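Jerkorside Tea List — archive
Subject: Re: Water for darker oolongs (and a long ramble about storage)
Date: Aug 20, 2020

Hi all,

I've been meaning to answer Trygve's message for ages and kept putting it off, mostly so I could brew a few more pots and have something to say. Quoting him first so you don't have to dig through the archive:

> From: Trygve Grønli
>
> Back in May I moved to the top of the hill and changed water supply in the process. Down in the valley my roasted oolong tasted like toasted grain and dried apricot. Up here, same tin, same pot, same kettle, it tastes like hot cardboard. The second and third infusions are a bit better but still flat.
>
> I've tried a jug filter and it went from cardboard to wet cardboard. I've also tried cheap bottled water, which was sharper but thin, and I don't want to be hauling bottles up the hill forever.
>
> Has anybody here dealt with hard water and darker teas? Is it the water, or did my tea go stale in the move? I did leave the tin in the car for a while. Also, how are people storing opened tea these days? I know we argued about this before but I can't find the thread.
>
> Trygve

OK so, Trygve, I think you have two problems and they're hiding behind each other. I had the same mess when I moved out to Branent, and I spent a whole winter blaming the wrong one.

Water first. Ours out here tests at 356 ppm on my little pocket meter, which is a lot. The kettle grows a crust you could chip off with a spoon. Green tea made with it looks like pond water and gets a shiny skin on top when it cools. Roasted oolong doesn't look so bad in the cup, which fooled me, because the color comes out dark and handsome and you think, great, strong tea! Then you drink it and there's a big blank space where the top of the flavor should be. Your cardboard sounds a lot like my blank space.

A jug filter does help with chlorine, but mine only knocked the hardness down a little, and it did less every week as the cartridge wore out. If you're using an old cartridge, that might be your wet cardboard right there. Try a brand new one before you give up on it, and run a couple of jugs through and dump them on the houseplants first.

What finally worked for me was blending. I buy distilled water in the big jugs from the grocery store and cut my tap water with it. I started half and half, which was already a huge improvement, and then kept going until the tea went dull the other way. Plain distilled makes a weirdly hollow cup, by the way, kind of sour around the edges. I think that's what you were getting with your cheap bottled stuff, if it was one of those very low mineral brands. Check the label, it usually says.

These days I go one part tap to four parts distilled for oolong, and one to two for black tea with milk, which seems to want some body behind it. For puerh I barely bother and just use half and half. A jug lasts me longer than you'd expect as I only brew in a tiny pot. If you're a big mug person your hauling problem is going to be real, sorry.

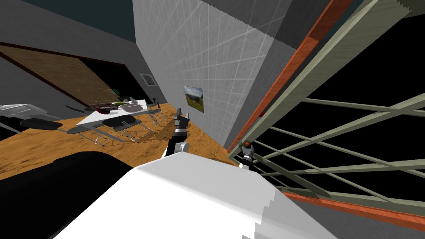

Rendered view with two grippers, a white tiled wall and part of a window.

Now, the tin in the car. How long is "a while"? An afternoon I wouldn't worry about. A week in summer, yeah, I might. Roasted oolongs are pretty tough compared to the green ones, but heat will push the aroma out of them and then the damp gets in when you open the tin somewhere cooler. The easy way to find out is to brew your tea side by side with a fresh sample in the same water. If they both taste like cardboard, it's the water. If only yours does, it's the tea. I know that sounds obvious but it took me months to do it!!

If you don't have anything fresh to compare, Hegyi will sell you a 30 gram bag of their medium roast, and the last one I had from them was very nice — brown sugar, walnut shells, a little bit of something like baked peach. It's not the cheapest but for a small bag it doesn't hurt much. They took 14 days to get it to me, so don't plan your weekend on it.

And if the tea does turn out to be tired, don't throw it away. You can re-roast it. I do mine in a dry cast iron pan that never sees any other food (important, unless you want bacon oolong, and I have made bacon oolong). Lowest flame, keep the leaves moving with your hand or a soft brush, and take them off when the kitchen starts to smell like toast. I've also done it in the oven at 200 F with the leaves spread thin on parchment, checking a lot. The oven is more even, the pan is more fun. Let it rest a few days in a closed jar before you judge it. Right off the heat it'll taste like smoke and nothing else and you'll think you ruined it.

I wouldn't do this with anything precious, and not with greener oolongs at all. I tried it on a high mountain one once that had lost its flowers, hoping to turn it into a roasted tea, and I ended up with something like boiled spinach on burnt toast. My sister drank it. She drinks anything.

Storage. Oh boy. I remember the thread you mean and I remember why it got locked. I'll just say what I do and people can yell at me off list.

Everything I've opened goes in small tins with a double lid, filled as close to the top as I can get them. When a tin drops below half, I move the tea to a smaller tin. I have way too many tins. Unopened vacuum packs stay in their packs in a cupboard in the hallway, away from the stove and the coffee and the spices. The spices! I once kept a Grurstead breakfast blend one shelf below the cumin, in a paper bag with the top folded over, and for the rest of its life it was curry tea. Paper bags are for getting it home from the shop and that's all.

I don't use the fridge for anything roasted. For green tea I do, but only sealed packs, and I leave them out on the counter overnight before I open them so they don't sweat. I used to skip that part. Don't skip it.

I know some of you swear by clay jars. I like them for puerh and they look beautiful on a shelf, but my one has a lid that wobbles and I don't trust it with anything that still has its aroma. If anybody has found a good way of sealing one I'm all ears. I've heard of people using a ring of cotton cloth under the lid and I might try it with the next cheap cake I buy.

One more thing on the brewing side, Trygve, while you're sorting this out. Hard water seems to mute things so much that you get in the habit of using more leaf and pushing it longer, and then when you fix the water the same recipe comes out like paint stripper. So when you try the blended water, go back to whatever you did in the valley. I'd start with five grams in a small pot, boiling water, a quick rinse if you like to rinse, and a first infusion of twenty seconds or so. If it's too strong, shorten it before you cut the leaf. And descale the kettle before you start, with plain citric acid. Vinegar works too but my kettle smelled like pickles for days, and guess what the tea smelled like.

Somebody asked (I think in the same thread, or maybe the one about gaiwans) whether you can just boil the tap water and let it settle. You can, a bit. If your hardness is mostly the kind that makes scale, a long boil drops some of it out, and then you let it cool, pour off the top carefully and boil it again. I did that for a week. It helped a little and used a ton of gas and I hated every minute of it. Some people say twice boiled water tastes flat. I couldn't tell, but then I couldn't tell much of anything with the water I had.

Oh, and rainwater, before anyone brings it up again: please don't drink what comes off your roof.

So, Trygve, could you write back with:

- what your water tests at, if you can borrow a meter or your supplier publishes it
- how old that filter cartridge is
- how long the tin was in the car (be truthful)
- what the dry leaf smells like when you warm it in the empty pot

That last one tells me more than anything. If the warm dry leaf still smells like grain and apricot, your tea is fine and you just need different water. If it smells like a closet, get the pan out.

I've got a bit of that Hegyi roast left if you'd like me to stick some in an envelope for the side by side. Send me your new address off list, the one I have is still the valley one.

Also, separate question for everyone, does anybody still have the spreadsheet from the Jerkorside group order? I know I owe somebody for a white tea and I can't remember who. It was the one with the fuzzy buds that we all split. Please speak up, I'd like to pay you!

Happy sipping,
Your neighbor in Branent (the one with the crusty kettle)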